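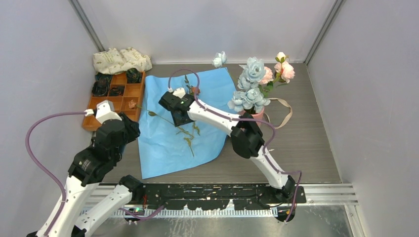 Prirero, the mail-order flower company, wants households to stop throwing out dead bouquets. From June it will sell a subscription called Summont, which promises to turn spent stems into "keepsake arrangements" that customers put together at home. The materials shown with the announcement are modest: a wrinkled sheet of light blue wrapping paper, two dried stems, one of them ending in a faded reddish-orange rose, and a compartment tray with a small dried orange flower head in one section. Next to them is a pink pot of pale blue flowers, and those are artificial.

That last item deserves a closer look than the announcement gives it. Summont is being sold as a way to make real flowers last, yet the fullest blooms on the table never grew anywhere. Asked whether subscribers would be getting dried flowers, fake ones or a mix, the company said the contents "will vary by season." It did not say how a season affects an artificial flower.

The price is clearer. A year of Summont costs $245, paid up front, and brings 8 boxes. Each holds a sheet of wrapping paper, ties, a card of instructions and what Prirero calls "starter botanicals." Customers are expected to add stems of their own, dried at home. Anyone who has hung a bunch of roses upside down in a closet knows that this part is free, and that a fair number of them drop their petals the first time they're touched.

Prirero says 3233 people have joined the waiting list. Joining takes an email address and no money, so the figure says little about how many will pay. A smaller trial last year, run under the name Iralon, signed up 1296 customers. The company would not say how many of them renewed. Iralon's page was taken down in the spring and now sends visitors to Summont.

The trial did leave some opinions behind. At Palumbo, a craft supply store that carried leftover Iralon boxes on its clearance shelf, the staff recall that shoppers liked the paper and complained about the stems. Several boxes came back with flower heads snapped off and loose in the bottom. The store ended up selling the wrapping paper by itself and says it went quickly.

There is also the question of waste, which Prirero puts at the front of its pitch. Saving a bouquet from the trash is a fine idea. Mailing out 8 boxes a year to help people do it — each with new paper and new ties — makes the sums harder to follow. The company has not published any figures on packaging. It says the boxes can be recycled and that it is "looking at" a refill option. Artificial flowers, should they turn up in the boxes, would not go in the compost with the rest.

Dried flowers don't need much help to look good. A single rose that has lost most of its color can sit on a shelf for years, and plenty of people keep one without a subscription. Prirero may find enough customers who would like the arranging made easier, and a well-planned box could save a beginner some broken stems. A single box at a single price would be a fairer test, but the company says it has no plans to sell one. Orders open in June, and refunds will be offered only until the first box ships.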